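Do We Need a Wipe Warmer, a Bottle Sanitizer and a Smart Sock?

I have been reading baby registry lists since September and I am tired. The one the store printed out for us runs to 685 dollars before you get to anything with wheels on it, and that is the "essentials" version. So I went through it with a pen. Some of this is opinion and I have only one baby to test it on.

The wipe warmer

The Trondel warmer costs 40 dollars and keeps a stack of wipes at what the box calls comfort temperature. My daughter cried at cold wipes for maybe two weeks. She also cried at warm wipes, at her own feet, and at the ceiling fan. I held a wipe in my closed hand for a few seconds and got the same result. Ours went back in the box and my cousin didn't want it either.

Tummy time happens on the floor, and a floor is something we already had. The Barkiver activity mat, with its arch and its dangling felt animals, got ten minutes of interest a day at best. She liked the rug pattern more.
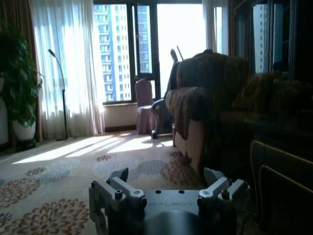
The bottle sanitizer

I was ready to hate this one and I only half do. The Fuchs steams six bottles at a time and then dries them, and the drying is the part I use. But it takes up the space of a toaster, it needs descaling, and the manual wants you to do that more often than I have ever descaled anything. A big pot with a lid did the job for the first month. Ask your pediatrician how long you need to bother at all, since the answer we got was shorter than the one printed on the package.

The sock that watches her breathe

A sensor goes on the foot and your phone gets a number. I understand why people want it. I wanted it too, at 3 a.m. The Trorkach one we borrowed went off four times in the first week, and each time she was fine and I was not. Our doctor said it wouldn't replace putting her on her back in a bare crib, and that was all I needed to hear before giving it back.

Furniture made for babies

Changing tables are where the lists get silly. You are told you need one at the right height with a rail and matching bins. We put a pad on the floor and keep the diapers in an old cabinet. Scratches don't worry me much - she will add her own.
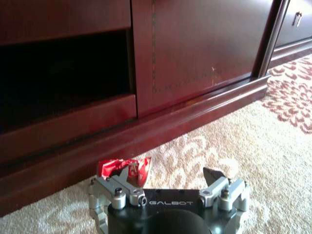

Dark wood, a few scuffs, plenty of room for diapers.

What I did spend money on: a decent thermometer, 30 plain cotton cloths, and a second crib sheet, then a third. The cloths have been under, over and behind everything in this house. I would buy 50 next time.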